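Speaker notes: Glaze fit and crazing in tableware
Drastia Ceramics Meeting, December 1, 2025

Slide 1. Scope
Keep this short. The talk covers delayed crazing in white earthenware. Porcelain is out of scope, and so is deliberate crackle. Say so early, as the question always comes up.

Slide 2. Mechanism
Glaze and body shrink by different amounts on cooling. If the glaze shrinks more it ends up in tension, and it cracks when the tension exceeds its strength. A glaze in slight compression is what we want. Too much compression gives peeling at rims and handles.

Delayed crazing has a second cause. A porous body takes up moisture and swells over months. The compression is used up slowly, then the glaze goes into tension. Pieces that passed at the kiln can fail in the cupboard.
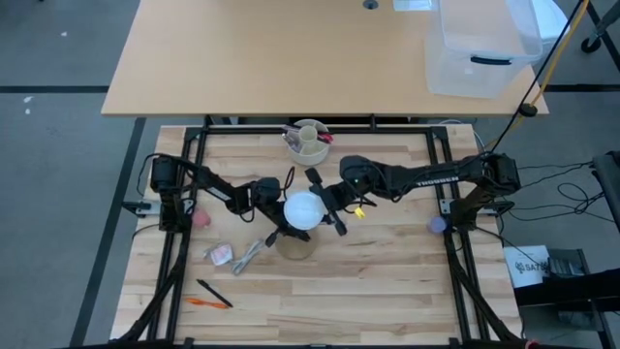
Slide 3. Test method
Autoclave first, then thermal shock. Mention that the two tests answer different questions: steam speeds up moisture swelling, while the quench only checks the fit as fired. We ran 16 cycles on each set. Ink was applied after every cycle and wiped off before inspection under a side lamp.

Slide 4. Results
Clatulari body, standard glaze: first cracks at cycle 11. Same body with added silica in the glaze: none by the end of the run. The Kimon body was worse on both glazes - probably underfired, but the cone records for July are incomplete. Do not push this point.

Slide 5. Production
Lowering the glaze expansion is cheaper than raising the firing temperature. The Wei line has made some 1,000 pieces with the revised recipe. Returns data is not in yet. Pause for questions before moving on.

Slide 6. Open points
Cooling rate through the quartz inversion. Glaze thickness at the foot ring, where readings varied by a factor of 2. Repeat the Kimon set with full firing records.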